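Is the Jevia extended warranty worth paying for?

Bought a Jevia dishwasher in May for 491 and they now want 9 a month for extra cover. The salesman says repairs start at 206. Has anyone claimed on one of these?
Zaid Harb

Do the sums before you sign. After 21 months you've paid most of what a basic machine costs – and the "from 206" figure comes from the people selling the cover. Ask for the exclusions in writing. Mine left out seals, hoses and anything they called wear. You may also have rights against the shop if it fails early, whatever the leaflet says.
Ziad Matar

i had cover with Tresteo, claimed once, took ages. wouldn't bother

Put the money in a savings pot instead. I'm not convinced by "engineer tested" either, that could mean anything.
Whitlock

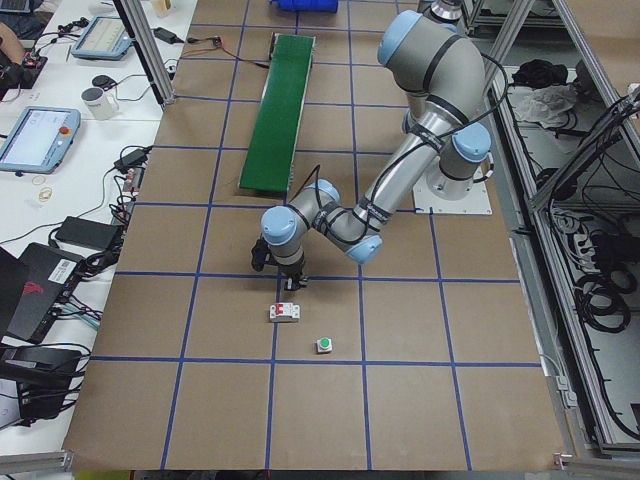
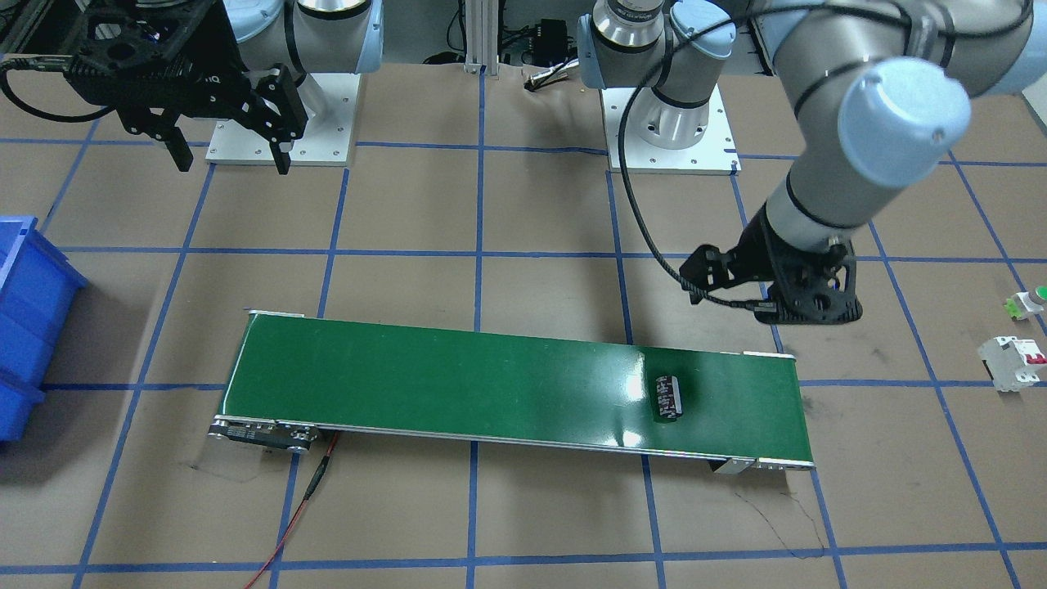
Both pictures: silver and pale blue arm joints, white mounting plates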